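Learning Manipulation from Hand-Held Demonstrations
Handout 8, to be read before the practical
Notes by Saoirse Foley, revised January 2024

Welcome back, everyone. Last time we spent the whole session on teleoperation and I promised we would come down to something a little more homely this week, so here we are with hand-held grippers. The idea is a simple one and I am very fond of it. The person carries the gripper (one in each hand, if the task wants two), does the job with it in an ordinary room, and the camera mounted on the tool records what the fingers are facing the whole time. The robot stays at home and learns from the recordings later on.

Do keep the two halves of the problem apart in your minds, as people lose marks every year by running them together. The first half is recovering where the gripper went, from video and motion sensors. The second half is learning a policy, meaning a rule that takes the latest pictures and gives back the next short stretch of movement. A beautiful policy trained on poor trajectories will faithfully copy the poor trajectories, and I have spent more evenings than I care to remember looking for a fault in the wrong half!

1. Recovering the path

We estimate the camera's motion by following small features from one picture to the next: corners, print on packaging, the edges of tiles, anything that stays put and looks like itself from several angles. Kitchens are a good test of this, and rather a mean one. Brushed steel gives you very little to hold on to, glossy walls throw highlights that slide about as you move, and strong window light can wash out one side of the view entirely. A patterned cloth or a shelf of jars is worth a great deal by comparison. Bear in mind too that the fingers are always in view and move with the camera, so they must be masked out before matching or the estimator will believe it is standing still.

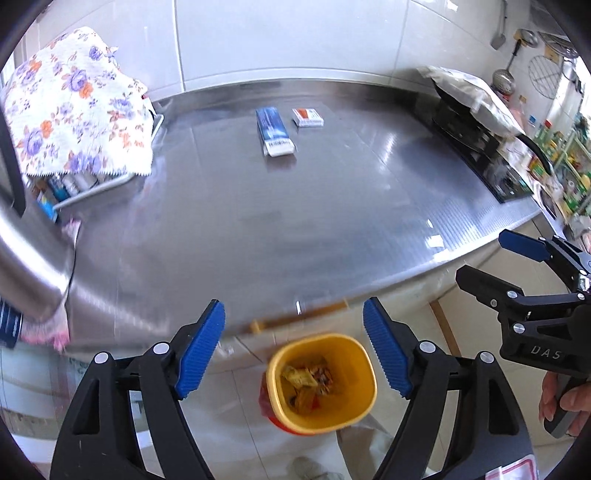

Panagiotis Michailidis wrote in the margin of last year's copy that masking your own fingers is only half the job when two grippers are used, as the other one wanders in and out of view and has a motion of its own. He would rather see it masked as well, and its position worked out from its own recording, with the two put on a common clock afterwards.

I think he is quite right, and I have changed the exercise to suit. The common clock matters more than you would expect. If one hand's recording lags the other's, the policy learns a pair of arms that are forever slightly late for each other, and handing an object across becomes a very sorry business.

2. What the policy sees

We use the gripper view alone, with no camera fixed in the room. The attraction is that the view on the robot can then be made to match the view in the recordings: same lens, same fingers, same distance from lens to fingertip. Actions are given relative to the gripper's present pose, so it makes no difference where in the world the counter happens to be. Please write out the change of coordinates by hand at least once. It is dull, I know, but it does stick.

3. The Girkberg and Tukthorpe comparison

Our small study for this course had 90 demonstrations of one task, picking up a carton and setting it down in a marked area, recorded in kitchens at Girkberg. We trained on all of them and then tested at Tukthorpe, in a kitchen the policy had never met. Of 13 trials there, it failed 2. Both failures came at the grasp, with the fingers closing short of the carton. Thirteen trials is a very small number, so please don't quote the result as a success rate without an interval beside it. Question 2 on the exercise sheet asks you to work one out.

4. For the practical

Read the Goel notes on time alignment first. Bring your masks for the Cestby recordings, both hands, and a plot of the recovered path for each. If your path jumps, look at the pictures on either side of the jump before you touch any settings. Groups who missed the August induction should see me about gripper calibration, and do come early if you can, as the calibration board has to be shared.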